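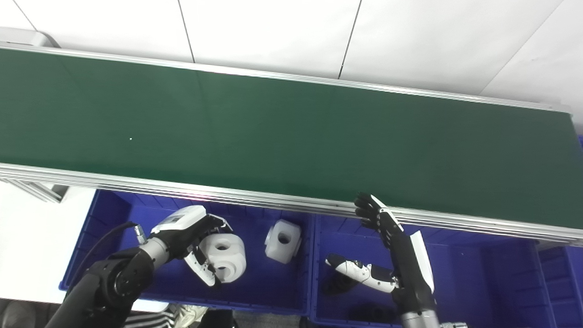 Figure 2. Sorting station at the Grirnstead site. The left arm holds a white block in its gripper over the first bin, and the right hand is above the next bin. The conveyor is behind.

4.2 The sorting station and the people who work at it

The second workplace in our study is the sorting station of Rondari, a small supplier of plastic parts in Grirnstead. Before the change, the station was served by two workers per shift. They took the parts from blue bins, looked at them from each side, and put them on the conveyor belt. Since March the handling is done by a two-armed robot, and one worker per shift stays at the station. In the company this worker is now called the "station keeper", although the contract still says "sorter". The layout is shown in Figure 2.

The two arms do not end in the same tool. The left one has a parallel gripper and the right one a hand with several fingers. The engineers explained this choice to us by the variety of the parts: the blocks with a round hole are easy to clamp between two flat jaws, but other parts of the Girnelero order have no sides that are good to hold. For the workers the difference had a meaning we did not expect. In the interviews they spoke of the left arm as "the tool" and of the right one as "the hand", and they were more patient with the hand. When the gripper lost a part, they called it a fault. When the hand lost a part, several of them said that it was "still learning", also when they knew that no learning was going on during the shift.

We observed the station for 55 hours and noted 1655 handling cycles. In 208 of these the worker stepped in. We count as stepping in each case where the worker touched a part, a bin or the stop button between the start and the end of a cycle. The most frequent reason was the position of a part in the bin. A block that lies close to the wall of the bin leaves little room for the jaws, and the worker learns to see this before the arm moves. Some workers then turned the block by hand in advance. This is not in the work instruction, and the shift leader did not know about it until we showed him our notes.

Such small help is important for our question. In the production report the cycle is counted as automatic, because the arm finished it. The work of looking ahead and turning the part does not appear anywhere. Ibrahim, who had sorted parts by hand at the same place before, described it in this way: "Before, I was tired in the shoulders. Now I am tired in the eyes. In the evening I cannot say what I did." Other workers were more content. They valued that they no longer lift full bins onto the table, and two of them had asked to stay at the station when the rotation plan was made.

The question of where to stand was also not settled. The plan foresees a place at the side, next to the screen, but from there one does not see well into the bins. During our visits most workers stood near the bins, and moved to the screen only when a message came. Yakubu Briggs, the safety officer of the site, accepted this practice after a new check of the arm speed, and on 12/10/2020 he changed the written plan. The workers took this as a sign that their way of doing the job was seen. We think it had more effect on their trust than the training day – at least it was mentioned more often in the interviews.

A last point concerns the quality check. When parts were sorted by hand, looking and moving were one action, and a worker felt a rough edge with the fingers before seeing it. The station keeper does not touch most of the parts. Rondari has moved the check for rough edges to the packing table, where the workload has grown, and where nobody was asked before the change. We come back to the packing table in Section 4.3, as our observation there was shorter and the data are of a different kind.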